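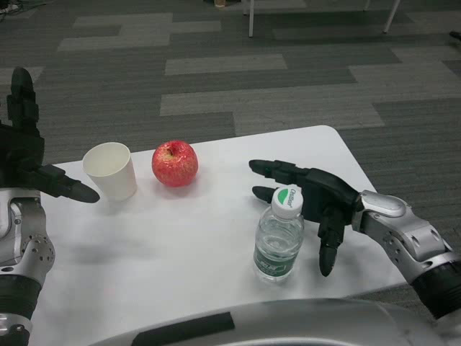
Eltix releases Trovo, a group messaging app for residents' associations and local clubs

February 10, 2023

Eltix today announced the release of Trovo, a messaging app for small organisations that need to reach their members quickly. It is available for phones and tablets in 15 languages.

Each group may have up to 2000 members and 10 moderators. Members can post notices, reply in threads and share files, and may mute any thread without leaving the group. Moderators can approve new members, pin notices and close a discussion.

"Many clubs still depend on long email chains," said Ehab Lahlou, Head of Product at Eltix. "We wanted a tool that a club secretary could set up in one evening."
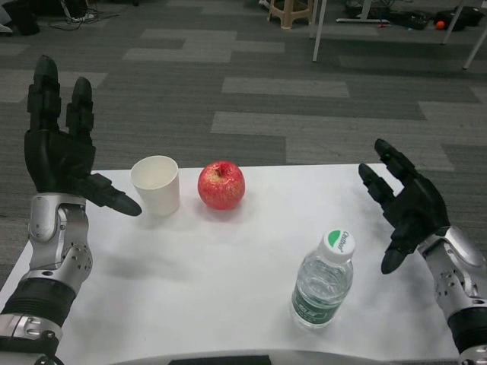
Trovo was tested by 119 groups before release. Following their comments, Eltix added a larger text setting and a searchable archive of past notices.

Groups that use Noh, the company's earlier calendar app, can bring their events into Trovo from the Settings menu. A desktop version will follow in May.

Trovo is free for groups without file storage. Paid plans are billed yearly.

Media enquiries: Mahmoud Hamdy, Press Office, Eltix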